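Gripper day again

Quick one tonight, it's late and my hands still smell like isopropyl.

So the arm started dropping stuff again. Not every time. Maybe the worst kind of fault, where it works fine for an hour and then the green veg slides out sideways and you think well, that was me, bad approach. Then it does it again. Log said 1763 cycles since I last touched the fingers. I'd promised myself every 3000 and felt pretty smug about that number. Oh well.

First thing, power off at the wall. Not the e-stop, the wall. I got lazy once in June and had the jaw close on my thumb, and it's a small gripper but it's not THAT small.

Pulled both fingers. Two screws on the outside of each one, hex, the tiny kind that round off if you look at them wrong. The left one was loose. Like, finger loose. The right was fine. So there's the sideways slide, the left finger had a bit of rock in it and the tips weren't meeting flat anymore. I cleaned the threads, put a dot of the Teler threadlocker on (the weak one, don't use the strong one, ask me how I know) and did them up evenly, a bit one side, a bit the other.

While it was apart I wiped the slide rail. Gray gunk. Old grease plus whatever floats around my place. New grease, thin, run the jaw back and forth by hand till it stops feeling gritty.

Then re-zero. The Skutero software wants you to close the jaw on nothing, hit set, open it full, hit set. I skipped the open step the first time and got a stroke of 80 that was really more like who knows what. Did it over. Fine.

Grip force I turned down to 12 in the settings, whatever unit that is, the manual doesnt say. It was higher and I think that's what was working the screws loose to begin with. Toy food doesn't need much.

After that, the wrist camera. It has to be re-checked any time the fingers come off. I lay the table out with the usual kitchen junk, bring the arm down over the pink tray and look at where the tips land compared to the veg.

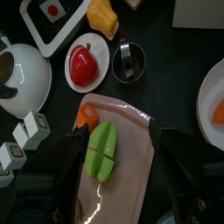
Flirnwood wrote back when I posted my settings on the forum: threadlocker is fine but you're treating the symptom, check the finger mount for wear before you blame the force, mine had gone oval at the holes and no amount of glue was going to hold it.

Which, ok, fair. I did look at the holes but not with a light or anything. They seemed round to me. Going to pull the left one again this weekend and check it properly, and if it's oval I'll order the mount from Sowah – they list it as a pair only, of course they do.

Other bits so I don't forget:

Cable at the wrist is rubbing on the clamp again. Moved the zip tie down a little. Needs a proper sleeve.

Fingertips are good for now, didnt swap the pads. There's one spare set left in the drawer.

Changed my interval from 3000 to every time I fill a page in the notebook, so I'll see it coming.

Leaving it parked with the jaw open overnite. Test run tomorrow after coffee, carrot first.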